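About Tadby

Tadby is a small company that tests, repairs and sells second-hand kitchen appliances. We handle toasters, kettles, hand mixers, slow cookers and a few other things that sit on a worktop and plug into the wall. We do not take fridges, ovens or anything that needs two people to lift it.

The business started with toasters and they are still the largest part of the work. In our last full year 1783 appliances came through the door and 809 of those were toasters. Kettles were second with 436. The rest was a mixture, with more sandwich makers than we would have liked.

Where the appliances come from

Most are donated or sold to us by households. We also buy in batches from landlords, holiday lets and offices that are closing a kitchen. You can bring an item to the counter at the Olmedo building during opening hours, or fill in the form on the Sell To Us page. Please empty the crumb tray first. We will take an appliance with a fault as long as the casing is sound and the flex has not been cut off.

We don't accept anything that has been in a fire or a flood, or any toaster where the lever has been forced and the carriage is bent. These can be dropped off for recycling at the same counter.

What happens in the workshop

Each item gets a number and a paper card when it arrives. It is looked over with the plug out, then opened if it needs to be, cleaned and put through the electrical safety test. If it fails at that point it is either repaired or broken down for parts. Levers, knobs, feet and crumb trays are kept in labelled drawers, sorted by make.

After the safety test comes the bread test. We use plain sliced bread, medium thickness, from the same bakery each time so that the results can be compared. A two-slot toaster is run with one slice first, in each slot in turn, and then with both. The dial is set to the middle. The person testing checks that the coils come on, that the slice stands up properly between the guide wires and that it comes up at the end without help.

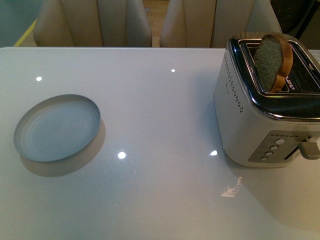
Each slice is then looked at on both sides and graded for colour on the card, from one to five. A difference of one grade between the two sides is allowed. A difference of two means the toaster goes back to the bench. The same setting is run again with the toaster already warm, as older models often brown the second slice much darker than the first, and we would like the buyer to know this before they get it home. It is written on the label if so.

Stainless-steel models are wiped down last, with a soft cloth and washing-up liquid, along the grain. We do not polish out scratches. If there is a dent or a mark we put it in the listing.

The toast goes in the food waste bin. People do ask.

Kettles are boiled three times and descaled if they need it. Mixers are run at every speed with and without a load. The full list of checks for each type of appliance is on the Testing page.

Prunderora and Nulesis

Prunderora is our name for the shelf of appliances sold without a repair guarantee. They have passed the safety test but have some smaller fault, such as a missing number on the dial or a cancel button that sticks. They are priced low and can be bought only at the counter.

Nulesis is the stock system we wrote for ourselves. It holds the cards, the test grades and the parts list. If you have bought something from us you can type the number from the label into the box at the foot of this page and read the test record for it. There are 197 makes listed at present, a good many of which are no longer trading.

Guarantee and returns

Everything apart from the Prunderora shelf has a six-month guarantee. If it stops working, bring it back with the label still attached and we will repair it, swap it or refund you. You do not need the box. We can't cover damage from knives or forks in the slots, and we can usually tell.

Visiting us

The counter is on the ground floor of the Olmedo building, through the side entrance. There is a step, and a ramp to the left of it. We take cards and cash. The workshop behind the counter is open to visitors twice a year, with the next open afternoon in June. Children are welcome if they stay with an adult.

This page was last updated on April 3, 2022.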